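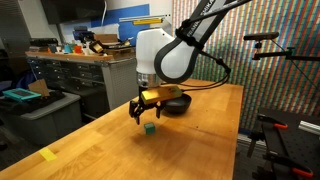
**Figure 3.** Franka arm with the two-finger gripper over the workbench. The green cube and the black bowl are on the table surface.

### 4.2 Gripper Comparison on the Cube-to-Bowl Task

We compared three sets of fingers on the same arm and the same gripper body. The first set is the stock pair with flat rubber pads. The second, from Koloven, has a softer pad with a shallow groove. The third was machined at Teston to our drawing and is 5 mm narrower at the tip. Arm, controller gains and camera placement were held fixed across all runs, so that differences in the results can be assigned to the fingers or to the small change in payload that comes with them.

Each trial starts with the arm at its home pose and the cube placed by hand inside a marked region of the bench. The controller receives one pose estimate before the approach and none after it. The fingers open fully, descend along the vertical axis, close at a commanded force, lift, and release over the bowl (see Figure 3). A trial counts as a success if the cube comes to rest inside the bowl. A cube that strikes the rim and falls out is a place failure. A cube that never leaves the table, or that slips during the lift, is a grasp failure.

We ran 40 trials per finger set. The stock fingers succeeded in 37. All three of their failures were grasp failures in which one pad touched the top face of the cube on the way down and pushed it out of reach. The Koloven fingers succeeded in 35, with two grasp failures and three place failures. In each place failure the cube stayed on one pad for a short time after opening and was released late, with some rotation. The Teston fingers also succeeded in 37, but the failures were of a different kind: the cube turned about the contact axis during the lift and struck the rim.

These counts do not separate the finger sets in any statistical sense. The failure types are more useful. Late release appeared only with the soft pad, and rotation during the lift only with the narrow tip. Both effects grew when the closing force was lowered. In a second block of 23 trials with the Teston fingers, the commanded force was raised to the upper limit used in Section 3, and rotation during the lift did not occur.

Pose error was checked separately. Irja Pelkonen repeated the calibration before and after each block with the Bakker target, and the offset at the fingertip stayed below the clearance of the open fingers in every case. The top-face contacts seen with the stock pads are therefore more likely due to pad thickness than to drift in the camera mount. We did not test this directly.

The Rarkwood controller was left out of this comparison. Its force loop runs at a lower rate, and results obtained with it are given in Section 4.3.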